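Setting up your first sample campaign in Haltov

I wrote this part of the guide myself, so it sounds like me and not like the rest of the manual. I've set up more of these campaigns than I care to remember, and I still keep these steps open in another tab. Before you start, you'll need an admin login, a finished product sheet from the brand, and at least one distribution partner already approved in your account (that's section 3, if you skipped it).

Part A: Create the campaign

1. Log in and click Campaigns, then New. Pick Product Sample from the list. Coupon Only looks very similar and you can't switch later, so look twice!

2. Give the campaign a name your partners will recognize. I use brand, product and month, like "Gosent hand balm June". The name shows up on packing slips, so keep internal jokes out of it. I learned that one the hard way with a client copied on the email.

3. Enter the total number of samples. If the brand is sending 3,000, type 3000 with no comma. The field accepts the comma and then quietly reads everything after it as a note.

4. Upload the product sheet as a PDF. Haltov reads the ingredients and the storage line and fills in the next screen for you. Check both. It does well with typed sheets and badly with scanned ones.

Note: If you see a yellow bar saying "Sheet incomplete", the brand's contact address is usually what's missing. You can save a draft without it, but you can't publish.

Part B: Choose who gets the samples

5. Open the Audience tab and choose your partners. Clinics, gyms, college bookstores and apartment buildings each have their own list. Tick the ones you want, then click Hold. Holding a partner keeps their spot for you while the brand makes up its mind.

6. Set a minimum per location. I like 400 for bookstores and a lot less for gyms, where the front desk has maybe one shelf to spare.

7. Click Balance. The system splits your total across every partner you're holding. You can drag the numbers afterward – the leftover count at the top has to reach zero before the Publish button wakes up.

Caution: Don't click Balance again after you've dragged anything. It wipes your changes and there's no undo. Farzad Zarei on our support desk can pull an earlier version from the backup, but it takes him most of a day and he'll ask you to send the campaign ID. 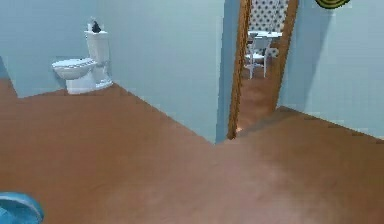 Can I add a partner after the campaign is published?
Only while the status still says Scheduled. Open the campaign, click Add Late Partner, and take their samples from your reserve. Once it says Shipping, you'll need a second campaign.

Part C: Insert cards and tracking codes

8. Go to Inserts and choose a card size. The small card fits every box we ship. The large one doesn't fit the Pakzad mailer unless you fold it, and folded cards scan poorly.

9. Type your offer text. You get 213 characters, spaces included, and the counter turns red when you're over. Put the offer first and the brand story after it.

10. Click Generate Codes. Each location gets its own, so your report can tell you which ones brought people back. Leave this screen open until the green check appears. On a big campaign I go get coffee.

11. Print one test card and scan it with an ordinary phone. If it opens the brand's page, you're good. If it opens the Haltov login screen, the brand link in step 4 was left blank – fix it there and generate the codes again.

Note: Old test cards stop working when you make new codes. Throw them out right away so they don't end up in a shipment.

Part D: Publish

12. Click Preview and read the whole summary, including the shipping window. Then send it to the brand with the Request Sign-off button. They don't need an account, just the link.

13. When sign-off comes back, click Publish. Your partners get their notice within the hour, and the campaign moves to Scheduled.

Reports are covered in the next section. If you get stuck before then, write to the support desk with your campaign ID in the subject line.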